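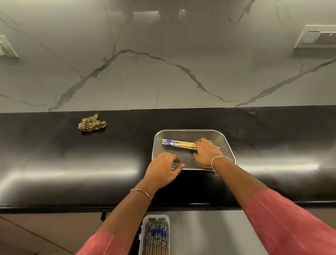 Unit 2: Dietary Fibre

Handout for the evening course in Everyday Nutrition
Tutor: Aisling Doherty

What fibre is

Dietary fibre is the part of plant food that our own enzymes cannot break down in the small intestine. It passes into the large intestine more or less whole. Some of it is then fermented by bacteria and some leaves the body in the stool. Meat, fish, eggs and milk contain none.

Most fibre is carbohydrate. Lignin, found in the woody parts of plants, is the main exception. On UK food labels fibre has its own line and is not counted in the carbohydrate figure. American labels do include it, so take care if you are comparing packets from the two countries.

Soluble and insoluble

The old division is still useful for this course, though most plant foods contain both kinds.

Soluble fibre dissolves in water and some types form a gel. Oats, barley, beans, lentils, apples and citrus fruit are good sources. The beta-glucan in oats and barley can help to lower LDL cholesterol when eaten regularly in sufficient amounts. Gel-forming fibre also slows the rise in blood sugar after a meal.

Insoluble fibre does not dissolve. Wheat bran, wholemeal bread, nuts and the skins of many vegetables supply it. It adds bulk to the stool and shortens the time food takes to pass through the bowel.

Resistant starch

This is starch that escapes digestion and behaves like fibre. It is found in pulses, in slightly green bananas and in potatoes or pasta that have been cooked and then cooled. Cooled rice must go in the fridge within an hour and be eaten within a day. Reheating it does not destroy the toxin that Bacillus cereus can leave behind.

How much

The UK recommendation for adults is 30 g a day. Average intake is well below that. Children need less, and the amount goes up with age.

Worked calculation

A bowl of bean soup weighs 350 g. The label gives 4 g of fibre per 100 g.
350 ÷ 100 × 4 = 14 g
Two bowls would give 28 g, which is just short of the adult target.

Marcela Tichý asked last time whether the "per portion" column can be used. It can, provided your portion is the same size as the one on the packet. Weigh it once and see.

Increasing intake

Go up slowly over a few weeks. A sudden increase often causes wind and bloating. Drink more fluid at the same time. Anyone with a bowel condition, or who has had bowel surgery, should speak to a doctor or dietitian first, as some people are advised to eat less fibre.

Simple changes:
Wholemeal bread in place of white
Potatoes with the skins left on
A tin of lentils added to mince
Whole fruit instead of juice

Before the next session

Keep a food diary for 2 days and work out the fibre in each meal. Bring one cereal packet, any make. Dalibor Holub has the spare copies of the food tables.

Unit 3 covers fats and oils.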